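Kirnwood Painted Toys: Questions We Are Often Asked

Last changed on 4 February 2021

Do you have a shop I can visit?

We have a small room in Drodstead, on the first floor over the bakery. You are welcome, but please write to us one day before, as the street door is kept locked. There is a bell on the left side. It is weak, so press it long.

Which sets can I order now?

At the moment we keep two families of nesting dolls, the Puma set and the Nullham set. The Puma set has more flowers and costs a little more. The headscarf colours are different from batch to batch, and if you wish for a certain colour you must write it in the note field of the order. Pink goes quickest and is often missing in spring.
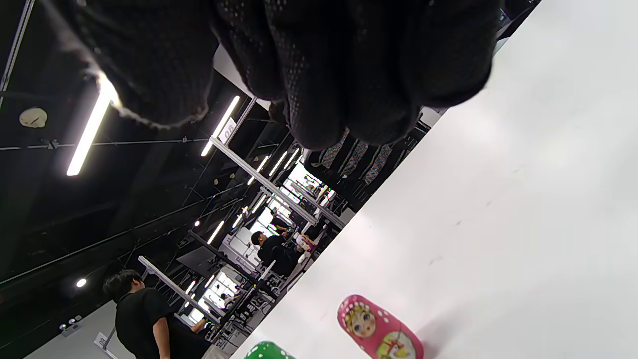

Photo: Hanan Kanaan

Is the paint safe for small children?

The paint and the lacquer are water based. The smallest doll in each set is a small part, and for this reason we do not sell the sets for children under three years. If a younger child lives in the house, please take out the smallest doll and keep it in a drawer.

My doll does not open. What should I do?

This is our most frequent letter. Wood takes up moisture from the air and becomes thicker, so a doll which opened well in the shop can be stiff after the post. Leave it in a dry room for two days. Do not put it on a radiator, and never use a knife in the joint. Then hold the lower part still and turn the upper part slowly, with small movements to both sides. Pulling straight up is not good for the rim.

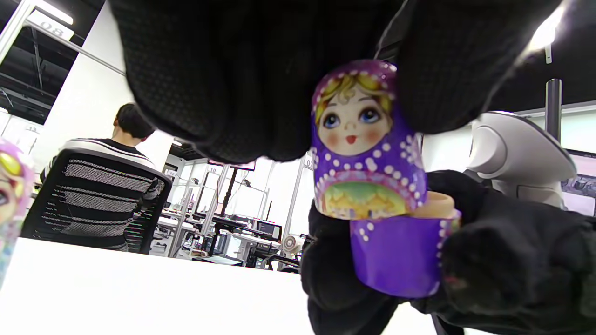
Candle wax on the inner rim helped mine, writes Hanan Kanaan, but only a very thin layer, and I wiped it with a dry cloth afterwards. We agree with this advice. Please do not use kitchen oil, it goes into the wood and begins to smell.

How do I clean the dolls?

With a soft cloth, a little damp, and after that a dry one. No soap and no spray for furniture. Dust in the joint can be taken out with a clean paint brush.

Where can I see how old my set is?

Look under the largest doll for a pencil number. Numbers up to 304 were painted in our first workshop. After this number all sets come from Drodstead. If the pencil is not readable any more, send us a photo of the bottom and of the face, and we will try to tell you.

How heavy is the parcel?

A full Puma set with its box weighs about 1320 grams. The Nullham set is lighter. We send both with the normal parcel post, and you receive the tracking number by email on the same day.

Can I come and ask for a repair?

Yes. Lost paint we can usually mend, and a crack in the lower part also, if it does not go through the rim. Please bring all the pieces, even the very small splinters. We first look at the doll and tell you the price, and you can still say no.

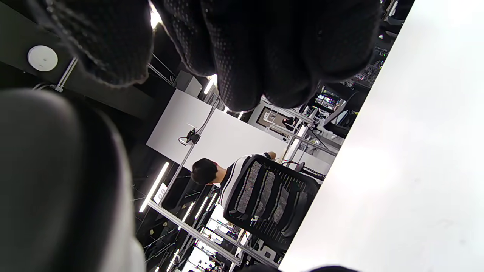
Can I send a doll back?

Within two weeks, unused and in its box. The return postage is paid by the buyer, except when the mistake was ours. Sets painted with a name cannot be returned.

Are you closed in summer?

We are closed for the second half of June. Orders from this time are packed when we are back, in the order they came in.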